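Ticket: Trumik match-day video service, stadium club level
Reported by: Whitlock Stadium Operations
Opened: 18/11/2018
Priority: High
Status: Resolved, monitoring

Summary
During the home football game, replay clips on the club-level screens ran nearly 30 seconds behind the main board. Guests at the Dikholm end also reported sound without a picture after halftime.

Initial response
The service desk confirmed the delay on 51 screens. The main board and the coaches' video feed were not affected. Staff were instructed to leave all screens powered on while logs were collected.

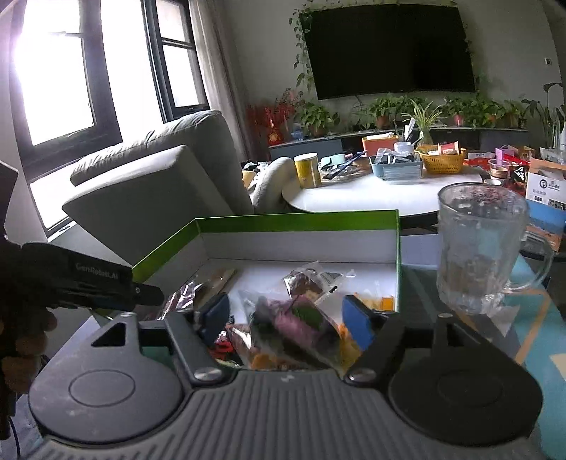
Attachment 1. White box with green-edged walls, snack packets inside.

Findings
1. The club-level feed had been assigned to the backup Nokeo encoder before kickoff and was not returned to the primary unit.
2. The buffer on the backup unit was set to 3000. The approved setting is 1000.
3. The loss of picture at the Dikholm end was a separate fault, traced to a display profile left over from the November concert.

Action taken
The feed was moved to the primary encoder in the fourth quarter. The buffer setting was corrected after the final whistle, and the concert profile was removed from the affected group.

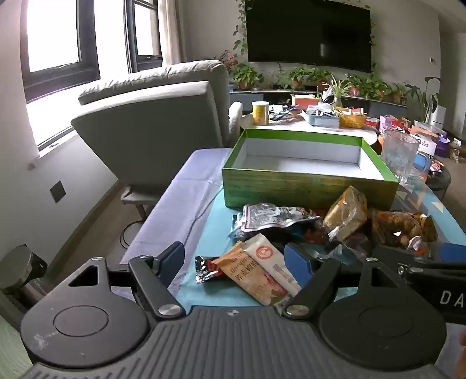 Attachment 2. Tabletop, blue gripping pads open.

Verification
A recorded quarter was played on all club-level screens. Replays matched the main board, and picture and sound were present at both ends.

Outstanding
Whitlock is to confirm whether the backup unit may be locked against changes on game days. This ticket will remain under monitoring through the next home game.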